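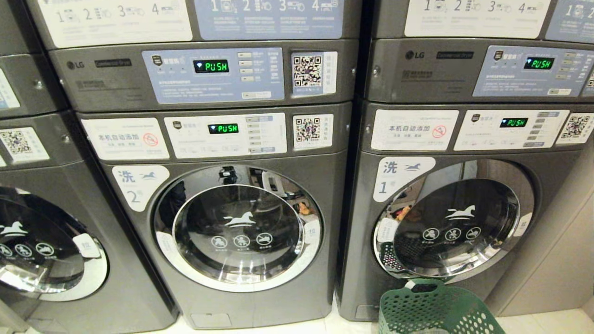 A Load Off: What I Learned From a Month at the Laundromat

My washing machine died in July, on a Friday, with my only good towels inside it. The repair guy quoted me a number that made me sit down on the bathroom floor, and then he said the part would take a while. So I bought the biggest zippered bag I could find and became a laundromat person.

I hadn't been one since my college days, when doing laundry meant a sock full of quarters and a machine that walked across the floor during the spin cycle. Things have moved on! The place I ended up going to is in Ellivell, a short walk from my apartment past the Jõgi bakery (this matters, I'll get back to it). The machines are big LG commercial ones, dark gray with shiny round doors, each dryer sitting right on top of its washer, and you pay by scanning a QR code. Every machine has its own. I scanned the dryer's the first time, naturally, and stood there waiting for my washer to wake up.

Most of the stickers are in Chinese, and I don't read Chinese, so that first visit was a lot of me holding up my phone and squinting at a translation. One sticker says the machine adds automatically, which I took to mean detergent. I had carried a full jug of Prerkus over with me, the heavy one with the handle. It went home again just as full. The big green PUSH on the display, at least, I could manage on my own.

I have a favorite washer now, number two. I can't defend this. It's the same as its neighbors in every way I can figure out, but my first decent load came out of it, and I feel a small stab of annoyance when I walk in and somebody else's jeans are going around in there.

What I didn't expect was how much I'd change the way I do laundry. At home I ran little loads all week long, half a basket here, a gym shirt and two dishcloths there, and nothing was ever really finished. Now it all goes in one trip. I sort on my bed before I leave: sheets and towels in one pillowcase, everything dark in another, and the sad pile of things that can't go in the dryer stuffed in a tote so I don't forget and shrink another sweater. (Goodbye, green cardigan from Starkdale. You were wool and I was in a hurry.)

A few other things I picked up along the way. Go early. At 7 in the morning I've had my pick of machines, and by lunchtime I'm hovering. Shake out every single thing before it goes in the dryer, even the socks, or the fitted sheet will swallow them all and you'll be left with a hot, damp dumpling. Check the drum before you load it and check it again when you leave — I've lost one pillowcase and gained a child's mitten. And set a timer on your phone, because leaving your wet clothes sitting in a machine is how you make enemies.

Then there's folding. I used to haul everything home warm and dump it on the chair, where it stayed until I'd worn it all again. Now I fold before I leave, and it takes me 14 minutes if I don't look at my phone. I've even learned to do a fitted sheet, sort of. It comes out as a lump with one straight side, and I put the straight side facing out in the closet.

The wash takes long enough for a walk back to Jõgi for coffee and a cardamom bun, and I've come to think of the bun as part of the cost of laundry. My own machine is fixed now, by the way. The part came, the repair guy came, and it hums along fine in its corner. I use it for dishcloths. The sheets and towels still go in the big bag, and I still walk them over, and last week number two was free.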